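Gripper Trials, Part Two: What We Would Be Paying For

Gallery and notes by Zewditu Tsegaye

The Durville plant has been asked whether it wants a robot arm for handling doors and side panels on the cabinet line. The vendor, Skostatel, wants an answer before the budget closes in March. I have been asked to put the pictures up with a few words so that people who could not get to the trial can see what the talk is about. I will try to be fair. I have also sat through three of these proposals in my time at Durville, and I remember how the first two looked on paper.

What the money covers, as quoted: one arm, one two-finger gripper, the wrist camera, a controller, a stand, and two days of training. What it does not cover is a longer list, and I'll get to it.

The gallery from the Hulme site is on the older page and I won't repeat it. Hulme runs a single product at a single height, and their numbers have been waved at us all winter as if we did the same. We change over several times a shift. Please keep that in mind when somebody quotes their payback period.

The question I keep asking is a dull one: how does the thing hold a panel? Our people pick up a door by its edge without thinking about it. A two-finger gripper has to get one finger on each side of that edge, close enough to pinch, without knocking the face on the way in. The sales sheet has one line on this, and the line says "handles flat goods."

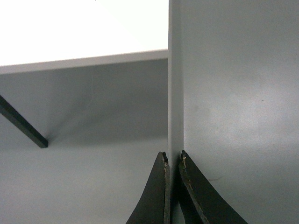

Edges are where our rejects come from. A scuff on the broad face of a pale panel can often be wiped off, and a dented edge means a new panel. So I want to know the closing force, whether we can set it ourselves, and whether it stays where we set it. Skostatel's answer to the first part was a range, to the second part was yes, and to the third part was that they would get back to me. They have not got back to me yet.

Then there are the fingers. Look at the inner edges, where the dark finish has chipped and the lighter specks show through. I don't know how many hours are on that pair and the vendor did not say. Fingers wear, that's normal, and I would not turn down a machine over it. But replacement fingers are sold by the pair, they are not in the quote, and there is no stated service life anywhere in the 53 pages I was given. If a rough finger edge can mark a panel, then finger wear is a quality cost as well as a parts cost, and it should be in the spreadsheet under both.

The wrist camera gives a view like the one here – fingers at the bottom, work ahead of them. I can see the use of it. You can tell how the fingers sit on either side of an edge, and an operator could learn to read that quickly. What I can't tell from it is how it behaves with our lighting. The white surface at the upper left has come out so bright there is hardly any detail in it. Our finishing area has worse glare than most, especially by the loading door, and about half of what we ship is white or pale gray. I asked for a test on our own panels under our own lights. I was told it could be arranged after purchase, as part of commissioning. I would like it the other way around.

Now the longer list. None of these are in the price:

Guarding or a safety scanner for the cell, plus the assessment that goes with it.
Spare fingers.
Any finger shape other than the standard one.
Moving the compressed air drop and the power, if the cell goes where the layout shows it.
Software updates after the first year.
A replacement camera, if ours gets knocked.
Programming for new panel sizes. We carry 314 part numbers on that line, and the training covers how to set up three of them.

That last one bothers me most. Someone here would have to do the rest, and the proposal has no hours against it. When I raised this I was told the setup is "intuitive." Fine. Put a person from our second shift in front of it and let me time them.

For comparison, Stamis has offered us a rental on a similar arm with a different gripper, month to month, fingers included. It costs more per month than the purchase works out to over its life, if you believe the life. It also lets us send the thing back. I have put both sets of figures in the shared folder, with my own guesses marked in a separate column so you can throw them out if you like.

I am not against buying one. Two of our panel handlers have bad shoulders, and lifting doors all day is a lousy job – anyone who has done it will tell you so. If the arm can take even the heavy sizes, I would sign for it. I just want the heavy sizes tested, and so far the trial has been small stuff.

What I have asked Skostatel for, in writing:

A trial on six of our own parts, including the tallest door.
The price of finger pairs, and how often other customers change them.
A closing force figure in real units.
One customer we can call who runs mixed sizes. Hulme doesn't count.

If you have something to add to that list, send it to me before the budget meeting. Comments on the layout go to engineering, since I didn't draw it.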